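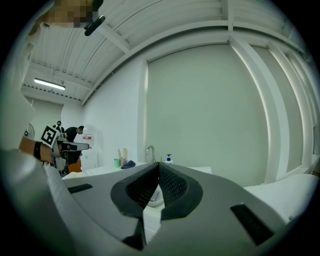
Silten library hours change

The Silten branch library moves to its fall hours on 2 Aug 2021. Doors open at 10 a.m. and close at 6 p.m., and the late evening ends until spring.

The summer reading program closed in July with 423 books logged by 58 readers. Prize bags can be picked up at the front desk on Gavalas Street. Bring your reading card.

The book drop at the Esen Road entrance is shut while the walkway is repaved. Please use the drop by the parking lot. Items due during the work get 5 extra days, and there is no need to call.

Holds sent from the Zurncombe branch now arrive in the afternoon.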